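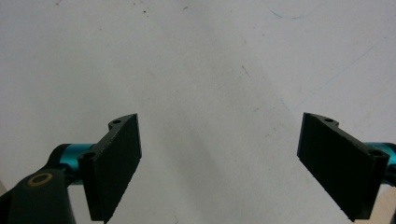
Minutes of the Regular Meeting, Board of Directors
Welico Water District
Mar 30, 2025, 2:00 p.m., district office meeting room

Call to order and quorum

The chair called the meeting to order. A quorum was present. The district engineer and the operations supervisor attended for all items. District counsel attended by telephone for the easement item and then left the call. Notice of the meeting was posted at the office and on the website within the required period.

Approval of the agenda

The order of business was changed so that the main replacement could be heard before the rate discussion. The agenda was approved as amended.

Approval of prior minutes

One correction was made to the minutes of the previous regular meeting. The pressure zone served by the upper tank had been given as Zone 1 and should read Zone 2. The minutes were approved as corrected.

Public comment

A resident of the Ghanem Road area reported discolored water on several mornings and asked whether the hydrant flushing schedule could be published ahead of time. The operations supervisor said that flushing is carried out by zone, starting at the well and working outward, and that the order can be posted but exact dates depend on crew availability. Staff will post the order of zones and leave door notices the day before work starts on a street.

A second resident asked about the status of a leak adjustment request. The chair referred the matter to the billing office, as individual accounts are not discussed in open session.

Operations report

The operations supervisor presented the written report. All routine bacteriological samples for the period were absent for total coliform. Chlorine residual at the far end of the distribution system stayed within the permitted range, although the sampling station at the east dead end was at the low end of it. The crew will install an automatic flushing valve there if the budget allows.

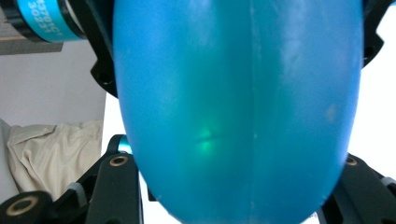

The booster pumps at the lower station were inspected. Pump A is running normally. Pump B shows rising vibration at the outboard bearing and has been moved to standby duty. The supplier, Vendus, has quoted a replacement bearing assembly and mechanical seal. Delivery is expected before the summer demand period. Until then the station has no full backup during peak hours, and the supervisor asked that any large bulk water sales be scheduled overnight.

The telemetry link to the upper tank dropped out twice during high winds. Both times the level was read manually and the pump was run by hand. The antenna mount was found to be loose and has been tightened. A director asked whether the low-level alarm would still have sounded with the link down. It would not — the alarm depends on the same link. Staff will look at a separate float switch with its own dialer and bring a price to the next meeting.

Ghanem Road main replacement

The district engineer reviewed the drawings, which are 75 percent complete. The existing pipe is cast iron with lead joints and has a history of breaks at the creek crossing. The new main will be ductile iron, laid on the opposite side of the road to keep the old line in service during construction. Services will be moved over one block at a time.

Counsel reported that the easement at the creek crossing was recorded with an incorrect legal description. A corrected document has been sent to the property owner for signature. The engineer recommended that the job not be advertised for bids until the correction is recorded. The board agreed.

There was discussion of pavement restoration. The county requires a full lane overlay where the trench runs in the traveled way. The engineer had assumed a trench patch only in the earlier estimate, and the estimate will be revised. A director asked that the overlay be shown as a separate bid item.

Motion: to authorize the engineer to complete the drawings and return with a revised estimate. Seconded and carried without opposition.

Meter replacement

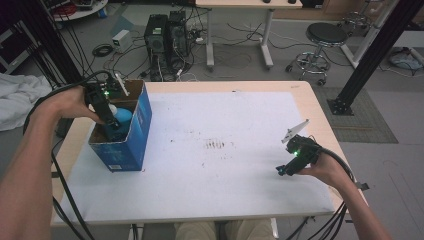 Proposals for the meter program were received from Vendus and Furisex. Both offer a register that can be read by radio from a vehicle. The Furisex unit can be fitted to the existing meter bodies, which would avoid cutting into older service lines. The Vendus proposal covers complete meters and includes lid replacement. Staff noted that around 65 percent of the meters in service are past the accuracy life stated by their manufacturer, so fitting new registers to those bodies would give easier reading but no gain in accuracy.

The board asked for a combined option: complete meters on the oldest routes, registers only elsewhere. Staff will request revised pricing from both firms on that basis. No action was taken.

Rate study

The draft rate study was received. Discussion was limited to the split between the fixed charge and the volume charge. The draft recovers 70 percent of revenue from the volume charge. Two directors expressed concern about revenue in a wet year. The consultant will be asked to run the model again with a higher fixed share. The public hearing is planned for August.

Adjournment

There being no further business, the meeting was adjourned.

Minutes prepared by the district secretary. Subject to board approval.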